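Skokum 仓储楼二层 安全巡检表(附检查意见)

受检单位:Tuneto 物流
检查人:Oldřich Doležal
陪同:Ludmila Ondrejka
检查月份:7月
表号:1615
结果标记:合格 / 整改 / 不适用

一、疏散通道与出口

1.1 主通道净宽 合格
意见:全程无占道货物。地面黄线在东侧转角处磨损,尚可辨认,下次检查前补漆。

1.2 安全出口门 整改
意见:北侧出口闭门器回位无力,门扇停在半开位置。更换闭门器后复测,连续开闭5次均应自行锁闭。

1.3 疏散指示灯 合格
意见:断电测试正常。楼梯间灯具编号与平面图不一致,以现场编号为准修订图纸。

1.4 门禁断电释放 合格
意见:消防联动测试时门锁全部释放。

二、消防器材

2.1 灭火器压力与铅封 整改
意见:编号3963的干粉灭火器指针位于红区,已当场撤下,备用瓶顶位。撤下的瓶体送检,不得自行充装。

2.2 消火栓箱 合格
意见:水带、水枪、接口齐全。箱门玻璃有裂纹,不影响开启,列入观察。

2.3 喷淋头下方净空 整改
意见:C排货架顶层码放过高,与喷淋头距离不足。当班已降层,需在立柱上加贴限高标识。上一次检查提过同一问题,责任人为 Aigars Rozīte,请书面说明未落实的原因。

2.4 防火门封堵 合格

三、电气

3.1 配电箱 合格
意见:箱前无堆物,回路标签完整。漏电保护按试验按钮均动作。

3.2 临时用电 整改
意见:包装台下方两只插排串接使用。拆除串接,增设固定插座。施工前由 Mikuš 电气出具回路负荷核算,未核算不得加装。

3.3 电缆穿墙孔 整改
意见:弱电间穿墙处防火泥脱落,有透光。重新封堵并留存照片。

四、墙体与作业面

4.1 砖墙砌体 合格
意见:目视检查砖面及灰缝,未见贯通裂缝。墙脚处有轻微返碱,擦除后标记位置,观察是否复现。靠墙不得堆放超过腰高的物品,以免遮挡检查面。

4.2 墙面固定件 不适用
意见:原有挂架已拆除,膨胀螺栓孔应以砂浆填平,本次不评定。

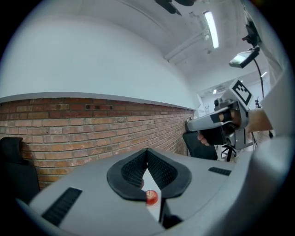 图1 红褐色砖墙,白色灰缝

4.3 作业台面 合格
意见:台面平整,无尖锐边角。刀具归位盒缺一个盖子,补齐。

4.4 小件物品管理 合格
意见:收班时台面清空,零散小件入盒。盒体标签统一用黑色记号笔书写,铅笔字迹不予认可。

五、货架与搬运设备

5.1 立柱护脚 整改
意见:B排端部护脚松动,地脚螺栓需重新紧固。立柱本体无弯折。

5.2 横梁安全销 合格
意见:抽查无缺失。载荷牌编号1748字迹模糊,更换。

5.3 手动液压车 合格
意见:制动有效,货叉无变形。其中一台在承重状态下有缓慢下沉,未超限,交 Stuster 维保站更换密封圈。

5.4 登高梯 整改
意见:一架铝梯防滑脚套磨穿,停用并挂牌。停用牌须写明日期和挂牌人,现有空白牌不符合要求。

六、记录与培训

6.1 班前检查记录 合格
意见:签字齐全,个别栏目以对勾代替读数。压力、温度两栏必须填数值。

6.2 新员工三级培训 整改
意见:Ourania Psarras 的岗位级培训缺考核页,补考后归档,补齐前不得单独登高作业。

6.3 应急联络表 整改
意见:夜班负责人仍为调岗前人员,改为 Ieuan Pugh,张贴位置不变。

七、复查安排

复查范围为上述全部整改项。2.1、2.3、3.2 三项优先,整改完成后由责任人先行自查并签字,再通知检查人到场。复查于上午9:30开始,从北侧出口起按本表顺序进行。逾期未改的,相应区域停止作业。

观察项(2.2 箱门玻璃、4.1 返碱)不要求立即处理,由 Ludmila Ondrejka 按月记录变化,附于本表之后。

检查人签字:Oldřich Doležal
受检单位签字:Aigars Rozīte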